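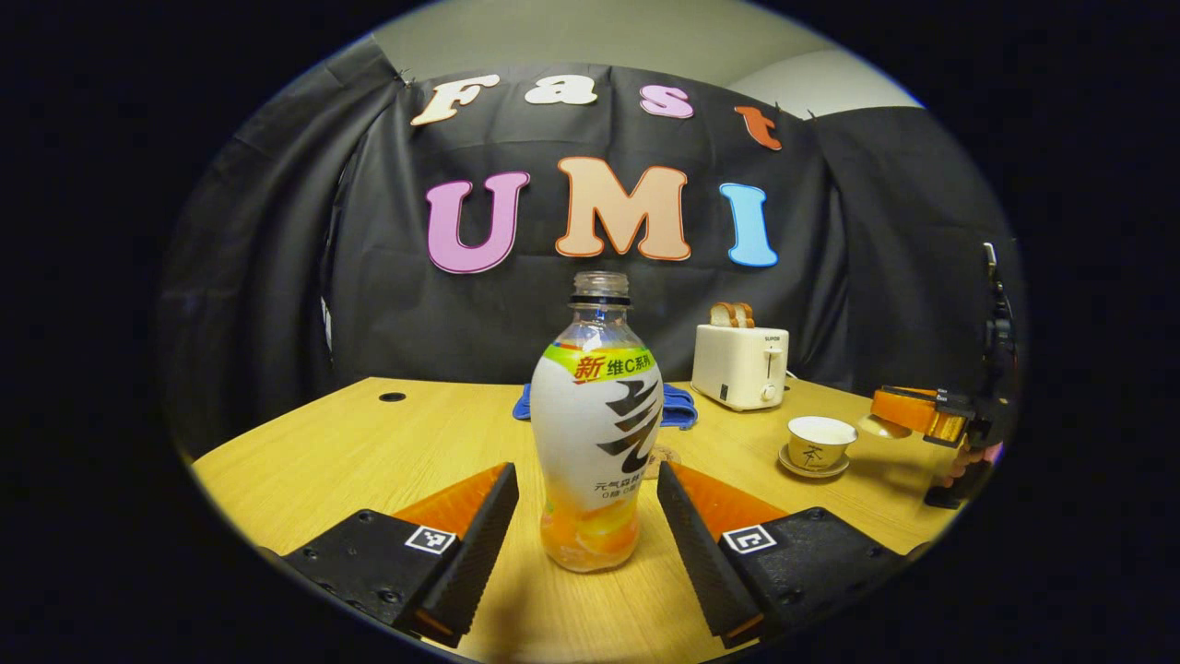

Introduction to Packaging and Materials Recovery
Lecture Notes, Unit 4: Containers for Beverages
Grultton Community College, Department of Environmental Studies
February 2018

Search this site Search Go

1. Scope of the unit

These notes accompany the lecture on single-use beverage containers and should be read before the discussion section. The lecture treats the container as a product in its own right, with a designer, a manufacturer, a filler, a retailer and a final handler. Students who missed Unit 3 should review the definitions of primary, secondary and transport packaging, which are assumed here.

Glass and metal containers are covered only for comparison. Cartons made of several layers are left to Unit 5.

2. The main material

Most clear plastic drink bottles are made of polyethylene terephthalate, normally shortened to PET. It is light, it resists breakage, and it holds carbon dioxide well enough for soft drinks with a limited shelf life. It passes oxygen more readily than glass does. Drinks that lose flavor or vitamins on contact with oxygen may therefore need a barrier layer, an additive in the bottle wall, or a shorter date on the label.

PET softens at temperatures below that of boiling water. Drinks filled hot require a bottle whose walls and neck have been treated to hold their shape, and such bottles often have panels in the sides that flex inward as the contents cool. Students sometimes take these panels for decoration.

3. How a bottle is formed

Manufacture commonly takes place in two stages. In the first, melted plastic is injected into a mold to make a preform, a short thick tube that already carries the finished neck and thread. In the second, the preform is reheated, stretched lengthwise with a rod and blown outward against the walls of a larger mold. The neck is held cool throughout and does not change shape.

Two consequences follow for the designer. The neck is usually the thickest part of a finished bottle, and a change in the neck requires new preform molds – a far larger expense than a change in the body. Fillers therefore tend to keep one neck size across many products.

The preforms passed around in lecture were supplied by Trorkico, which produces them in 18 weights. Please return them to the tray at the front of the room.

4. Closures

A screw closure has to seal, to open without a tool, and to show whether it has been opened before. The last of these is normally met by a band joined to the cap by small bridges. When the cap is first turned, the bridges break and the band stays behind on the neck.

Caps are generally made of polypropylene or high-density polyethylene. Both float in water and PET sinks, and recovery plants use this difference to separate the ground material in a tank. Advice to the public about caps has changed over time and still differs between towns. Students should consult the rules where they live before answering question 2 below.

5. Labels and sleeves

The label is where the interests of the seller and of the recovery plant most often conflict. The seller wants color, a large printed area and a surface that survives a cooler full of ice. The plant wants a label that leaves the bottle easily and does not hide it from the sorting equipment.

Paper labels break down into fibers in the wash and may cloud the recovered plastic. Wraparound film labels, glued only at the edge, come away more cleanly. Full shrink sleeves cover most of the bottle, and optical sorters may read the sleeve in place of the material underneath. Some sleeves are perforated so that the buyer can remove them, although this depends on the buyer noticing the perforation.

The case study for this unit is Imari, a bottled tea that moved from a full sleeve to a partial band. The packet contains the designer's brief, the sales department's objections and the final drawing. Read the objections with care. They are reasonable, and the discussion section will ask you to answer them in writing.

6. Collection and sorting

Containers reach a plant by curbside collection, by drop-off, or through a deposit program in which the buyer pays a small sum and receives it back on return. Deposit material is generally cleaner, having been kept apart from food waste and broken glass. Curbside material arrives mixed and must be sorted before it is baled.

Liquid left in bottles adds weight to the load and soils any paper collected with it. Residents should empty containers. A quick rinse is sufficient in most programs.

Clear PET brings the best price, followed as a rule by light blue and green. Opaque and dark bottles have fewer buyers. Recovered flake may go into new bottles, trays, strapping or polyester fiber, according to its purity – fiber being the most forgiving use.

7. Terms for review

Barrier layer: a coating or inner layer that slows the passage of gas.
Flake: washed plastic ground into small pieces.
Intrinsic viscosity: a measure related to the length of the polymer chains, used to grade PET.
Preform: see Section 3.
Tamper-evident band: see Section 4.

8. Questions for the discussion section

1. A juice company wishes to change to a wider neck. List the costs that fall on the bottle maker and those that fall on the filler.
2. Compare the local rule on caps with the rule in one other town.
3. Draft a reply, of no more than one page, to the sales objections in the Imari packet.

Written answers are due at the first section meeting in March, in Lockyer Hall, Room 17. Late work loses one letter grade.

Comments (3)

envstudent11: Is Section 5 on the midterm or only the case study?

Anonymous: The packet link on the course page opens the Unit 3 reading for me. Tried two browsers.

recycling_at_home: Not enrolled, but I found this useful. Our town wants caps left on, and I never knew about the float tank.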